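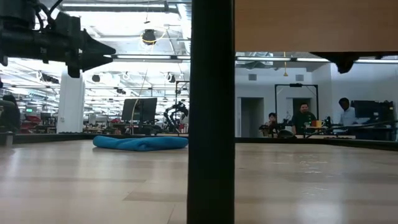

Does a towel that has been left in a heap take longer to fold than one that has been laid flat? Our data show a small difference, and most of it disappears once the size of the towel is taken into account.

**Figure 1.** A crumpled teal-blue towel on a light beige wood-grain tabletop. We class a low heap with rounded folds, as here, as "loose."

### 4.2 Starting state and folding time

The Haltia guide to household linen tells readers to lay towels flat as soon as they come out of the dryer, and says that a heaped towel costs the folder "twice the work." We could find no measurement behind this claim. The guide gives none, and the later Nurkine handbook repeats the phrase word for word without a source. It has been passed along often enough to look like a finding.

Part of the trouble is the word "heap." In the Nurkine handbook it covers everything from a towel dropped on a table to one twisted tight at the bottom of a basket. These are different problems for the person folding. In a loose heap (Figure 1) the cloth lies low and the folds are rounded. In a tight heap the corners are often buried, and time goes into finding them. We therefore scored the two separately, along with a third state, "flat," for towels spread out with all four corners in reach.

Our sample was 593 folds by 16 adults, each working alone at a table. Of these folds, 159 began from a tight heap. The rest were split between loose and flat, though not evenly, and we return to that weakness below. Timing ran from first touch to the moment both hands left the finished towel. Folders used whatever fold they used at home.

The median gap between flat and loose was 2 seconds. We would not build a housekeeping rule on it. Bath towels were more often found loose and hand towels more often flat, so the raw gap mixes starting state with size. Comparing bath towels only, the gap shrinks to a level we can't tell apart from the ordinary spread within one person's folds. Tight heaps were slower for most folders, and that result held up for both sizes. Even there, nothing in the data comes close to doubling.

A fair objection is that time is the wrong measure. The guide may mean effort, or it may mean creases. We did ask folders to rate effort after each towel, but the ratings drifted upward through every session – tired people rate everything as harder – and we place little weight on them. Creases we did not score at all. A terry towel hides them well, and we doubt that two raters would agree on what to count.

The table may matter more than we allowed for. A smooth top lets cloth slide when it is pulled by one corner, which could open a loose heap with a single tug. Folding on a bed or a sofa could well give a larger gap, and the guide's authors may have had beds in mind. They don't say. Until someone runs the same comparison on a soft surface, our result applies to tables only, and the claim of "twice the work" remains untested everywhere else.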